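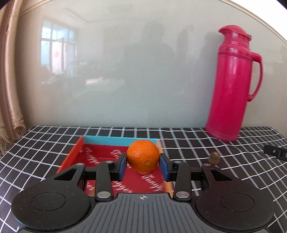
Trays sell before thermoses do, Eduard Hudec told me while I was still getting my scarf off, and if I wanted to write about the Jestden spring housewares day I should start with the trays like everybody else. So I will, although I have to warn you that my heart was already with the thermoses.

The red one with the white cursive lettering got me right away. It's shallow and rectangular, with light blue along one rim and orange along another, and I know how that sounds on paper. Put an orange near it and it makes perfect sense! I could see it at home on the small table by the radio, with fruit on it in the week and cups on it on Sunday. I didn't manage to read the lettering properly (I am hopeless with curly script, ask anyone who has received a birthday card from my grandmother and handed it to me for help), but I liked the look of it running over and over across the bottom.

The open day is held twice a year in the old Paulík building, up the hill from the bus stop, and this time it fell on 24 March 2026. Entry is free, coats go on the hooks by the stairs, and you get a cup of tea before you've seen a single thing. They keep 2,000 pieces in the store upstairs, from enamel pots to egg slicers, and bring a small part of them down to the tables. There are always people who want to see what isn't out, and if you ask nicely someone will go up and look for it. A woman in front of me asked for a cake carrier like her aunt's and got to hold two different ones.

I spent longest at the table with the black cloth and the white grid on it. I want that cloth, by the way. Everything bright looks brighter on it, and the tall pink thermos at the back looked wonderful.

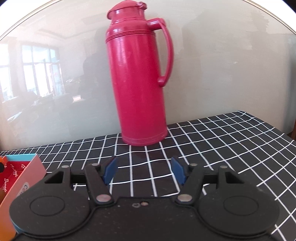 The tall thermos with its domed lid and curved handle, by the wall panel.

What a shape! The spout comes out of the lid and tips down a little, like a beak, and the handle is a big generous loop with a knob at the bottom where it meets the body again. I love the ridges up at the shoulder, and then there's another ridged ring at the foot, so the long smooth part sits between the two. I say pink, Eduard says crimson, and we went back and forth on it for a while. In the shine from the windows I still say pink. There are a few tiny scuffs down near the base, and I was glad to see them. I like a flask that looks as if it has been places.

We had one a lot like it when I was small, in green, and it went to every single school sports day. My mother filled it with black tea and lemon and the lid always smelled of lemon afterward, even in winter when we'd had nothing but cocoa in it for weeks. I told this to the whole table, and of course everyone had a flask story then. One man's had rolled down a ski slope. Another visitor had kept hers going with a cork from a wine bottle for years after the stopper gave up.

At eleven Bořivoj Ondrejka gave his talk on looking after old flasks, and the room was packed, up to 39 people on the chairs and the window ledges. He is a lovely speaker, very dry. His advice, as I wrote it down: never store one with the lid shut tight, keep it out of the dishwasher, warm it with a little hot water before you fill it, and don't scrub the inside with anything that scratches. For old tea stains he uses baking soda and patience, with a long soak overnight. He also passed around a spare stopper so we could all feel how stiff the seal had gone.

Lunch was soup and bread in the Astura café across the yard. Go early, the dumpling soup was finished by half past twelve and I had to have the lentil (it was very good).

In the afternoon there's a swap and sale corner run by Uller, the secondhand shop from down by the river. Prices are in crowns and written on little paper tags. I saw a set of six glasses for 320 and a big copper pot for 3,000 that I visited three times and did not buy. I came home with a bread tin, two egg cups and a sieve, and I'm very pleased with the sieve.

The upstairs store opens for small groups in April, and you put your name down on the sheet by the coat hooks. Mine is on it. Wear something warm, it's chilly on the stairs, and bring a bag with a flat bottom if you think you might end up carrying home a tray.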